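Search this site Search Go

Changes to bulk pickup and the paint drop-off

14/06/2025
By Anneliese Schwerdtfeger

3 comments | 12 shares

The Caltomness transfer station has a new schedule for bulk pickup, and the old one printed on the back of the parking guide no longer applies. Pickup on the east side moves to the first full week of the month. The west side, including Barkeck Lane and everything past the water tower, moves to the third. Items can go out the evening before. Crews start at 6 a.m. and do not double back for late piles.

Each household gets 2 free pickups a year. After that the charge is $12 per item, added to the water bill. Mattresses need to be in a plastic bag, which the hardware store on Dekell Street sells at the front counter. Refrigerators and air conditioners still need the sticker showing that the coolant has been taken out.

Paint is the part we get the most calls about. Latex paint can go in the regular trash if it has dried hard in the can and the lid is off. Cat litter speeds this up. Oil paint, stain and thinner have to come to the drop-off shed behind the Meinecke Road gate.

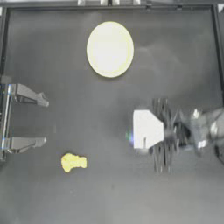

The shed took in 318 cans between December and the end of May, and a good share of those were latex that could have stayed home. Reinhold Buschmann, who runs the gate, asks that people read the label before loading the car. If it says "clean up with soap and water," it is latex. He also asks that cans stay under five gallons and that lids are taped down - he has had more than one spill on the ramp this spring.

Usable paint goes on the swap shelf and is free to anyone with a resident tag. Colors are marked on the lid with a dab of what is inside. There is a fair amount of white and beige at the moment, and hardly any exterior paint.

Resident tags for the new year cost $75, the same as last year. They are sold at the town office, cash or check only. Old tags are good through the end of the month. If you have moved within town, bring a utility bill with the new address.

Leave a comment
Share this item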